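Picking up O-rings, continued
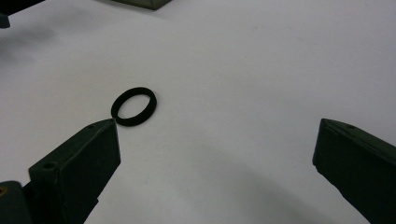
Black ring on the white surface, gripper open, left finger nearly touching.

Club night at Abernathy was given over to the ring task again. The job is to pick one O-ring off a flat surface and place it over a peg, and so far we are poor at the first half.

The trouble is height. A thin ring gives the fingers very little to close on, so they have to come in low and level. If one finger reaches the ring well before the other, it pushes the ring sideways and the grip goes on crooked.

We logged 40 attempts with the hand-held gripper, of which 37 were usable. In 6 of the rest of the evening's dry runs the ring flipped up on its edge, which I had not seen before. Chrysoula Karras thinks the fingertips need a shallow groove. I would rather try a thin rubber pad first, as it needs no reprint.

The Wesia round is in June. Next job is the peg fixture, then new screws for the left finger mount.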